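Dusinine 2 channel mic preamp, desktop version

Back in stock from Gristhorpe, small batch again. Two mic inputs, two line outs, headphone socket on the front. Same circuit as the rack unit but in a half width case. Proper metal knobs this time – the old plastic ones were a bit wobbly.

Gain goes up to 59 dB, so quiet ribbon mics are fine without a booster.
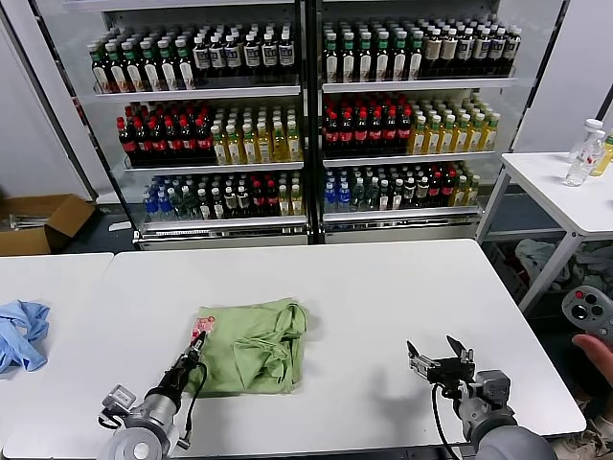
Phantom power switches per channel, which a lot of you asked for. Input impedance is 2000 ohms, or 3000 with the button in. Try both on vocals, you'll hear it.

Power supply is external, 16 volts, in the box. Please dont use the one from your old Testier mixer, same plug but wrong voltage.
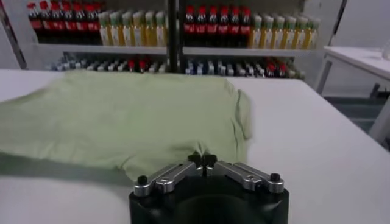
Pale green fabric on a white tabletop.

Not included: mic cables, rack ears. Ears fit the Zaidi half width too, order seperately.

Each one is bench tested by Tirta Wattimena before it goes out, test sheet in the lid. Next batch May – email if you want your name down.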